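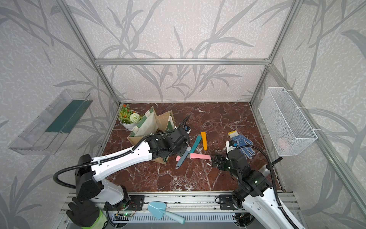
Review: Hofstetter two-arm bench cell, one semester of club use

Our robotics club at Drollstead bought the Hofstetter cell in January and has run it most afternoons since. It replaced a pair of Virkeo desktop arms clamped to a plywood door. This review covers the frame, arms, grippers and cameras. I have left out the vendor's software, as we run our own.

Frame and enclosure

Aluminum extrusion, bolted, square on arrival. Assembly took two students one evening. The panels ship bare. We papered ours in a pale gray grass-and-leaf print, and the baskets and shelves went on with whatever was in the drawer. Cable ties hold the mesh basket on the right wall and have not slipped.

Arms and rail

Both arms mount on black plates along the front rail. The bolts need checking every 13 hours of running; ours loosened twice before we wrote that into the log. Reach to the middle of the table is good from either side. The back corners are tight, and we park a potted artificial plant in one as a fixed obstacle.

Grippers

Parallel jaws, black. Fine on rigid parts. Flat items lying on the marble top are the hard case, and the pink one in our garden-and-tools sorting task has cost the team more hours than anything else. Work gloves are easier to grab but land differently every time. We bought Gullex jaw pads at 70 dollars a set and would buy them again.

Cameras and cabling

Each wrist carries a small camera. Mounting is solid. The cables are the weak point: they loop high off the wrist, and the supplied clips are too few. Anas Awwad rerouted the left one and got through 200 cycles without a snag. Before that we stopped several times a session.

Setup for competition

Allow 70 minutes from power-on to a calibrated pair. The manual claims less.

Verdict

Good frame, good arms, average grippers, poor cable management. Suitable for a club with one member willing to own the wiring. Spare jaws ship slowly, so order them with the cell.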